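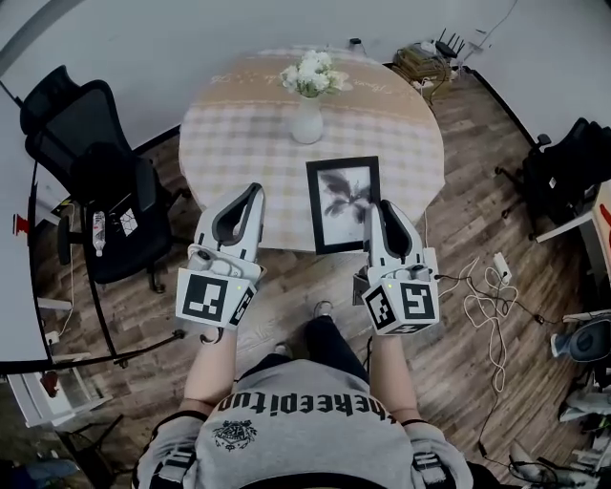

Do I really need to feed my sourdough starter every day? Nope. If it lives on the counter, yes, once a day keeps it happy. Mine lives in the fridge and gets fed on Friday, and it has been going for 7 years that way. I skipped most of one September and it came back after two feedings.

What flour do you use? Half rye, half plain white bread flour. I've tried the fancy stuff and my starter didn't care. Whole wheat works too, it just smells stronger.

There's gray liquid on top, did I kill it? I get this one more than any other question! It's hungry, that's all. Pour the liquid off or stir it in (I stir it in, I like the tang) and feed it. Pink or orange streaks are a different story - throw the whole thing out and scrub the jar.

How much starter goes in your everyday loaf? 60 grams, with the dough left out overnight. My friend Eilif Tangen uses 132 grams and bakes the same afternoon, and his bread is great, so go with whatever fits your day. His is a bit milder than mine.

Can I use tap water? I do. If yours smells like a swimming pool, leave a pitcher of it out overnight and try that.

Why is my loaf so flat? Usually the dough sat too long, or the starter went in before it was bubbly. Cold kitchens fool people too. In winter I put the bowl in the oven with only the light on, and please tape a note to the door, I have preheated a bowl of dough more than once.

What do you do with the extra? Pancakes, mostly. Crackers if I have seeds to use up. It keeps a week or so in the fridge in a jar with a loose lid.

Will you mail me some starter? I used to, but the jars kept leaking, so now it's pickup only. Bring your own jar, please, and a lid that fits.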